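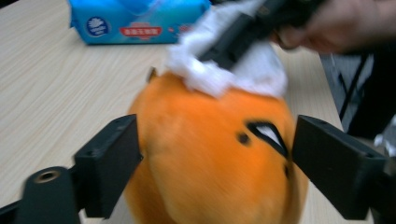

Papers > Work and Machines > Hastgate study > Section 4

4. What changed at the bench

May, by Liesbeth Vermeulen

Last updated: May, after comments from the Hastgate bench team

I'd planned to start this section with the robot arms, and then I reread my notebook and found that the arms hardly come into the first 40 pages. What fills them is people holding grippers. So that's where I'll start too.

A quick reminder of the set-up for anyone who skipped Section 3 (I would have). Hastgate cleans, mends and repacks soft toys that come back from shops. The workshop is in Trirncombe, on the upper floor of an old seed warehouse, and the work used to be done wholly by hand at long benches. The firm bought two arms from Yatsenko to take on part of the handling, and the arms were to learn the job from the menders themselves. Each mender spent part of the shift doing ordinary jobs with a hand-held gripper in place of their fingers, and those recordings were used to train the software, which everyone in the building calls Gisen. I was there for 11 weeks, mostly sitting on a stool that was slightly too low, and I talked to everyone who'd have me.

4.1 Learning to be clumsy

The first thing people told me about was how bad they felt at it. These are quick workers. Sugeng Ngau has mended toys for most of his adult life and can turn a seam while telling you about his daughter's driving test, and on his first morning with the gripper he dropped the same rabbit over and over and then went out for a walk. He told me later that he hadn't minded dropping it. He'd minded that the dropping was being kept!

It helps to look at the sort of thing they were asked to do. In Figure 1 a round orange plush is held between two black gripper fingers, one pressing from each side, and a second black tool in somebody's hand is angled down into the white fluff on top. By hand you wouldn't think of any of this as separate jobs. You'd pinch, push and turn all in one go, and your fingers would tell you when to ease off. With the gripper you get two flat faces and whatever you can see.

Figure 1. Two-tool work on a soft toy: the plush held between the gripper fingers, with a second tool at the top.

Soft toys are a nasty case for this, I should say. A box stays the same shape when you squeeze it. A plush gives, and it gives differently depending on how it's filled and where you've got hold of it, so the menders had to invent ways of gripping that they'd never needed before. Macarena Villanueva started taking hold much lower down than she would with her hands. Yuzuki Fukuda went for the widest part every time, and shut the fingers in two goes with a little wait in the middle. Neither of them had been told to. When I asked Yuzuki about the wait she said she was letting the toy make up its mind, and I've not come across a better account of it in the literature.

After a couple of weeks most of them were fine with it, some even rather proud. But I want to keep hold of that early stretch, as it gets left out of the story firms tell about training robots from demonstrations. The demonstrator is usually written up as the expert. At Hastgate the experts spent a good while as beginners, in front of their workmates, on the clock.

4.2 Whose time was it?

Which brings me to the clock. Before Gisen, bench output was tallied per shift and posted by the kettle. When recording started, the gripper sessions were left off the tally, and the management thought of that as generous. The menders saw it the other way round. If you recorded for half the shift, your line on the sheet was short, and a short line looks like a slow day to anyone walking past with a mug. Three of them brought this up with me before I'd asked anything at all.

Thijs Koster, the floor manager, changed it in the fourth week. He gave recording its own column, with a target of 200 usable recordings for each mender across the whole period and no daily figure. I was there when he put the new sheet up. There was no cheering or anything, but the grumbling over tea moved on to the parking. The word "usable" did cause a row later on, and I think fairly. Recordings were checked off site, and a rejected one came back with no reason given, so people were guessing at what they'd done wrong. Macarena kept her own list of guesses inside her locker door - sleeve in the way, too fast, label showing, no idea, no idea.

Thijs asked Yatsenko for reasons and eventually got them, as a short code beside each rejection. The codes were hard going for the first few days. Once Sugeng had copied them out in plain words and stuck them to the bench, people began to argue with them, which I took as a healthy sign.

4.3 Talking about the work

I didn't expect this part. Menders at Hastgate had never had much reason to describe what they did. New starters sat beside an old hand and watched. Once recording got going, though, they had to agree on things: where a job starts, when a filling counts as finished, whether you're allowed to set the toy down halfway and have another go. And they found they didn't agree! Yuzuki and Sugeng had worked next to each other for years and had quite different ideas of what "firm" meant, and each had assumed the other was simply having an off day.

Out of those arguments came a set of shared words, and the words stayed in use at the ordinary benches. I heard "low hold" and "two-go" said by people who had never picked up a gripper. A new starter who joined in my last fortnight was taught with them. She told me she found it easier than watching, though she had nothing to compare it with and neither do I.

Some of the older menders weren't keen. One asked me not to use her name and said that having the job put into words made it sound small. I've thought about that remark a lot and I haven't got a neat place to put it.

4.4 When the arms came on

The arms went live on sorting and holding only. They pick a toy from the tray, hold it still, and a mender does the stitching. Out of the first 100 toys I watched go through, the mender reached in to straighten the grip on 40. Whether that's good depends on who you ask. Thijs was pleased with it. Sugeng said he now had a third hand that needed looking after, but he also said his wrists hurt less by the evening, and he said both things in the same breath.

The gripping itself was oddly familiar to the people at the bench. Yuzuki spotted the wait before I did. The arm closed a little, stopped, then closed the rest of the way, and she put her needle down and laughed and called Macarena over. Macarena watched a few go by and said it was holding them too high. She has asked for her own sessions to be looked at again, and at the time of writing she hadn't heard back.

No jobs have gone so far, and I'd be wary of reading much into that over such a short stretch. The thing people asked me most, usually on the stairs, was whether they could stop recording now that the arms were working. I passed the question to Thijs, who said recording would carry on for any new kind of toy. I come back to that in Section 5, along with the matter of who gets paid what for it.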